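From: Darcy Penner
To: Plorton Bellringers list
Date: 27 October 2023
Subject: Re: Learning Plain Bob from scratch — where did you all start?

Nithin Rodrigues wrote:

> Hello all, new to the list and fairly new to ringing. I can handle a bell on my own and I can keep rounds going if the people either side of me are steady. Our tower captain at Sasance now wants me to start on Plain Bob Doubles and has sent me off with a sheet of numbers and a blue line. I've stared at it on the bus for two weeks. I can say it out loud but the moment I've got a rope in my hand it all goes. Did anyone find a way in that wasn't just repeating it until it stuck? Also, is it cheating to count places?
>
> Nithin

Nithin, welcome! You have picked the best possible moment to join, because there is nothing quite like the first time a plain course comes round and you know where you are all the way through it. I am a bit jealous.

Counting places first. No, it isn't cheating, it's the whole thing. Say the number in your head as you pull: lead, lead, seconds, thirds, fourths, and so on. Do it when you're plain hunting until it gets dull, and then do it some more. I tried to go by who I was following for my first year at Vachon and it was a disaster. One person went wrong and I went with them, every time. Once I had the places going in my head, other people's mistakes stopped being mine (I still make plenty of my own, ask anyone).

Now the blue line. Please stop trying to learn it as a row of numbers! Draw it. Get a big sheet of squared paper and a fat pen and draw the line from start to finish, then turn the paper over and draw it again. You'll find that most of it is plain hunting, which you can already do or very nearly, and the work happens only when the treble leads. So the things to learn for a plain course of Doubles are:

- dodge 3-4 down
- long fifths, four blows behind
- dodge 3-4 up
- make seconds

and then you're back where you began, whichever bell you're on. Stick that on the fridge in that order. I used to walk the dog to it.

The next step is to watch for the treble. When you are hunting down to lead, look for where you pass it, because that tells you what is coming. If you take the treble off the lead, you make seconds. It sounds like magic the first time somebody explains it and after a while your eye just goes there. Don't worry if it takes months. Mine did, and then one practice night at Tustia it happened twice in the same touch and I nearly let go of the rope.

Dodging is a handling job as much as a memory one. A dodge is one step back, so you have to hold up or cut in for a single blow and then change your mind. If your backstrokes are short, or you're letting the tail end run through your fingers, you won't manage it however well you know the line. Ask for ten minutes at the start of practice to dodge with one other bell, over and over, with the rest ringing rounds behind you. Any decent captain will say yes.
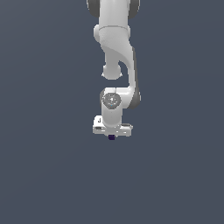 The other thing I'd say is to ring with as many different bands as you can. Get yourself along to the branch practice in the next valley, and any outing going. Light bells teach you to be quick and heavy ones teach you to be patient — our tenor at Plorton has flattened a lot of pride over the years. You'll also hear what good striking sounds like from inside the circle, and that does more for you than any book.

If you'd like a quiet go without an audience, a few of us stay on after the main practice with the bells tied and a simulator running through the speaker. You'd be very welcome. We can put you on the 2 with the computer ringing everything else in perfect time, and it never sighs at you. Stairs are steep, 73 steps, so bring proper shoes and leave the big bag in the car.

And do write again once you've had a go at it. I want to know which lead you got lost in. For me it was always coming out of long fifths, when I'd been sat at the back feeling pleased with myself and forgot I had to dodge on the way up next time.

Happy ringing,
Darcy

P.S. Does anybody still have the handbells that went out on loan after the summer fair? They aren't in the vestry cupboard and I'd love them for the learners' evening.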